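# About Cerkent

Cerkent is a textile finishing and folding service. We receive flat goods from hotels, clinics, caterers and event halls, then inspect, press, fold, stack and pack them to a written specification. Flat goods means anything without sleeves or legs: tablecloths, runners, drapes, sheets, surgical and salon towels, furniture covers, and plain yardage that has to arrive at a sewing shop without hard creases.

We do not wash. Washing is done by the customer or by the customer's laundry. Goods must reach us clean and dry, in closed carts or bags, with a count sheet attached.

## Background

The company was started by Henok Ambaye and Vsevolod Romaniuk, who had worked on the same shift in the finishing room at Maksymiv, a commercial laundry. Romaniuk ran the flatwork ironer. Ambaye handled returns. A large share of the returns he logged were clean, undamaged pieces that had been folded to the wrong size, or folded correctly and then stacked so that the customer's staff had to open every piece to find the hem.

Their first contract was with Trerkmont, a banquet hall operator, for 420 round and rectangular tablecloths in two colors. The specification for that job was a single handwritten page. It is still the basis of our Fold Sheet, although the current version is longer and includes a separate section for napkins.

We now work from one building with 6 folding stations, an inspection line and a packing area.

## How a piece is handled

Every piece goes through the same steps in the same order.

**Intake.** The count sheet is checked against the delivery. Differences are reported to the customer before any work begins. Mixed carts are sorted by size first and color second.

**Inspection.** Each piece is opened over a light panel. Holes, pulled threads, open hems and stains are marked with a removable tag. Tagged pieces leave the line and go back to the customer separately, unfolded, in a clear bag.

**Squaring.** The piece is laid on the table with the longest hem parallel to the front edge. Corners are located and brought out. Any flap or turned corner is opened before the first fold is made. A piece that will not lie square, usually from uneven shrinkage, is measured on both diagonals and the difference is recorded.

**Folding.** The first fold is always lengthwise. The folded band is smoothed from the center toward the ends, never from one end to the other, which pushes slack into the far corner. Later folds follow the customer's Fold Sheet.

**Stacking.** Folded edges face the same way through the whole stack. Stack height depends on cloth weight and is listed on the sheet.

**Packing.** Stacks are wrapped, labeled with size, color and count, and returned to the cart in the order the customer unloads.

## Tables and surfaces

Folding is done on smooth white rectangular tops with plain light-gray surroundings. White shows lint and loose thread. Plain walls keep patterned light off the cloth, so a crease can be told from a shadow. Dark and saturated colors such as navy, burgundy and teal are the easiest to square on this surface. White cloth is the hardest, and for white goods we place a gray mat over the top.

Tabletops are wiped at the start of each shift and after every color change. Nothing is stored on them. Tags, pens and tape stay on the side shelf.

## Tolerances

Unless the customer's Fold Sheet says otherwise, we work to the following:

- Finished fold width: within half an inch of the stated size
- Edge alignment in a stack: within a quarter inch, measured at the front corner
- Hem position: visible on the top layer, facing the label
- Turned or trapped corners: none accepted
- Hard creases outside the fold lines: none accepted on tablecloths and drapes, permitted on furniture covers

One stack in each cart is opened and measured by a person who did not fold it. If a piece fails, the entire cart is refolded. The measurements are entered in Clidar, our internal job record, and customers can request a copy for any delivery.

## Fold Sheets

A Fold Sheet is a one-page document that states the open size of the piece, the order and direction of folds, the finished size, the stack height and the label position. We hold 71 active sheets. New customers can adopt one of the standard sheets or send a sample piece folded the way they want it, and we will write a sheet from the sample.

Changes to a sheet take effect on the next full delivery. We do not change a sheet in the middle of a cart.

## What we accept

- Cotton, polyester, linen and blends, in woven or flat knit
- Pieces with a shorter side of at least 12 inches
- Orders of 80 pieces or more per size
- Hemmed, overlocked or raw edges, if stated on the count sheet

We do not accept fitted sheets, pleated skirting, quilted goods, or anything with attached hardware. Sequined and beaded cloths are quoted individually.

## Who to contact

Henok Ambaye is responsible for customer accounts, quotes and Fold Sheets. Vsevolod Romaniuk is responsible for the floor, training and quality records. Questions about a delivery in progress should go to Romaniuk with the cart number from the count sheet. Requests for a sample fold should go to Ambaye and include the fiber content and open size of the piece.

Page last revised December 25, 2018.
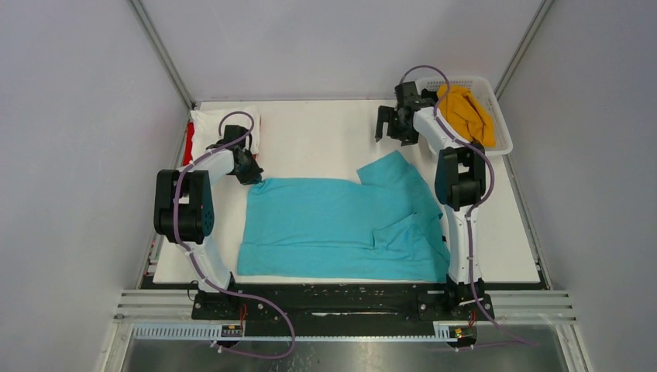 *Large teal cloth on a white tabletop, with a folded band along the front and a smaller flap turned over at right.*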